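Flomine – tote picking notes and data, packing room at Travska

README, last touched 6 May 2025

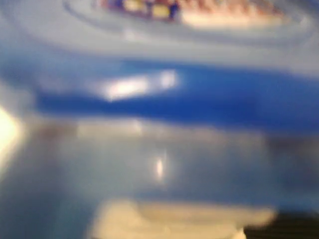
I run the packing room at Travska, and I've been doing it long enough to remember when the whole job was four people, a tape gun and a radio. Flomine is our name for the arm on bench 2 and for the pile of recordings in this folder. Most of what we send out goes in plastic of one kind or another, and plastic is what gives the arm (and me) the most grief. Take a glossy blue surface with a white streak of glare across it, and cloudy see-through stuff right below: the wrist camera gets a lot of that, and very little of it has a sharp edge you could aim for. My coworkers pick by feel when it looks like that. The arm can't, so we're giving it lots of recordings to learn from.

What's in the folder

There are 671 recordings, all from bench 2, all made during normal shifts by the people who normally work there. Each one is a single pick: arm goes in, tries to grab something, arm comes out. You get the wrist video, the joint positions, the gripper opening, and a short note typed by whoever was driving. Please read the notes! They are the best part. Some say "fine" and some go on for half a page about lids.

192 of the recordings are marked as misses. A miss means the gripper closed and came up with nothing, or with the wrong thing. I left them all in. An early version of this folder had only the good picks and it made everybody upstairs very happy for a week or so, and then the arm went live and we spent the afternoon fishing lids out from under the bench.

How it was recorded

Boltulari built the bench and the driving handles. Grgić supplies the totes and the inner boxes, and they changed the tint on the inner boxes partway through, so if your model suddenly gets worse in the later folders, that's a good place to look. Lighting is whatever the room has. We did try a shade over the bench but people kept hitting their heads on it, so it came down again.

Quite a few clips are blurry up close. The lens is fixed focus and it spends a lot of time very near to things. I haven't sharpened or cleaned up anything, and there's no filter for it in the loader. If you want one, write it and send it to me, I'd love to have it.

What it's done to the job

People ask about this more than they ask about the data, so it goes in the README.

No one has been let go. I'll say that first, and I'll also say it isn't the whole story. Bench 2 used to be two people facing each other, talking all day. Now it's one person and the arm, and that person is quieter by the end of the shift. A couple of folks love it – their wrists hurt less and they like teaching the thing. One asked to move back to bench 1 after a month and we said yes the same day.

The part I didn't see coming was the pace. When a person gets stuck on a lid, everyone nearby slows down a little and somebody leans over to help. When the arm gets stuck it beeps, and the beep makes people jumpy. We turned the sound down and switched to a small lamp, and that was the most popular change of the whole project.

Driving the arm is paid as skilled work here, on a higher rate than packing. Borislav Begović pushed for that before we'd recorded a single clip, and he was right to. He also recorded 84 of the clips himself, and you'll know them by the notes, which are in full sentences with commas and everything.

Using it

Unpack the folder, point the loader at the top level, and leave the subfolder names alone – the loader reads the shift from them. The split file keeps each driver entirely in train or entirely in test. If you shuffle across drivers your numbers will look great and mean very little.

Names are replaced with letters, except for Borislav, who wanted his left in. There's no audio. Please don't use the recordings to time or rank the people in them. That was the promise I made when I asked them to take part, and it's in the license text too.

Known problems

The gripper opening is logged a hair late in the oldest folder.
Three notes are in the wrong clip and I haven't figured out which ones they belong to.
Bench 1 isn't covered at all. We're planning to start there in June, if the second set of handles shows up.

Questions go to me at the Travska packing room. I answer after the trucks leave.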